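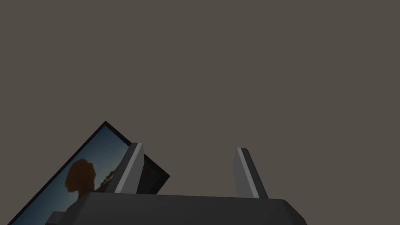
Dark grey gripper against a plain warm grey-brown backdrop (computer render).

Section 4: Setting up your watering schedule

Okay, if you've made it this far, your Ulura timer is screwed onto the tap, the batteries are in and you've got a blinking light on the front. Good. Now comes the part I like best, where you tell it what to do and then go inside and have a cuppa while the tomatoes look after themselves.

I wrote these notes for the two-outlet model, firmware 7, last checked on 26 September 2021. If yours has the older grey dial you want Section 9, because the menus are laid out quite differently and you'll only get cross with me.

4.1 Before you start

Turn the tap on fully. I know it feels wrong with nothing running, but the valve inside needs pressure behind it to close properly. Have a quick look around the washer while you're down there. A bead of water on the thread is fine for the first few minutes, but a steady dribble means going back to Section 2 and having another go at the fitting.

You'll also want to know which hose goes to which bed. I put a bit of coloured tape on mine (red for the veggies, blue for everything out the front) and I've never regretted it!

4.2 Setting the clock

1. Hold down MENU until the screen says CLOCK.
2. Use the arrows to set the hour, then press OK.
3. Do the same for the minutes. Watch the little AM/PM marker, it's tiny and I've watered my lavender at midnight more than once.
4. Press OK twice to get back to the home screen.

Note: The clock doesn't change itself for daylight saving. When the clocks shift you'll have to come back and do this again. My first year I forgot until well into April, when I finally worked out why the sprinklers were catching me on the way to the letterbox.

4.3 Your first program

1. Press A or B to pick an outlet. We'll start with A.
2. Press PROG. The start time flashes.
3. Set a start time. I like early morning, before the sun gets onto the beds and before anyone in the house wants a shower.
4. Press OK, then set the run time in minutes.
5. Press OK again and choose how often: every day, every second day, or pick your own days from the list.
6. Hold OK until you hear the beep. No beep means it hasn't saved, so go back to step 2.

For drip line, longer and less often is the go. For pop-up sprinklers I do a short run, wait, and then a second short run, so the water has a chance to soak in before it all heads down the driveway. You can do that by adding a second start time under the same outlet.

CAUTION: Don't set A and B to start at the same time unless you've got very good pressure. Mine hasn't, and all I got was two sad trickles.
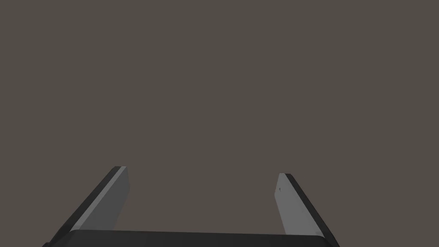
Two gripper fingers, with the dark palm between their lower ends (computer render).

4.4 Adding the Treltitz soil probe (optional)

If you bought the probe, lovely, it makes a real difference in a wet spring. If you didn't, skip straight to 4.5.

1. Push the probe into the soil near the roots of something you care about, right up to the collar. Don't hammer it. If the ground's too hard, water it first and come back tomorrow.
2. Plug the lead into the socket under the rubber flap on the timer.
3. Hold MENU until you see PROBE, then press OK.
4. The screen shows a raw reading. Anything under 200 counts as dry and the timer will water as normal. Over that, it skips the run.

You can change the cut-off under PROBE > LIMIT. I'd leave it at 200 for a couple of weeks and see how the garden looks before you start fiddling. Clay holds on to water for ages, so if you're on clay like me you might end up a bit lower.

Note: A reading of 2,323 is the error code for a loose lead. It gave me a proper fright the first time. Unplug it, dry the plug with a tea towel and push it back in firmly.

4.5 Manual watering

Press A or B, then the droplet button. It'll run until you press the droplet again, or until it reaches the manual limit you chose in the menu. Your saved programs aren't touched by any of this.

4.6 Rain delay

Hold the cloud button and choose one, two or three days. The cloud stays on the screen for as long as the delay is running, and you can cancel it by holding the same button again.

CAUTION: If you're expecting a frost, turn the tap off, take the timer down and bring it into the shed. Water left in the valve can freeze and split the housing. Tip it upside down and give it a shake before you put it away, and pull the batteries while you're at it.

Next: Section 5, joining the Sethi drip kit to outlet B.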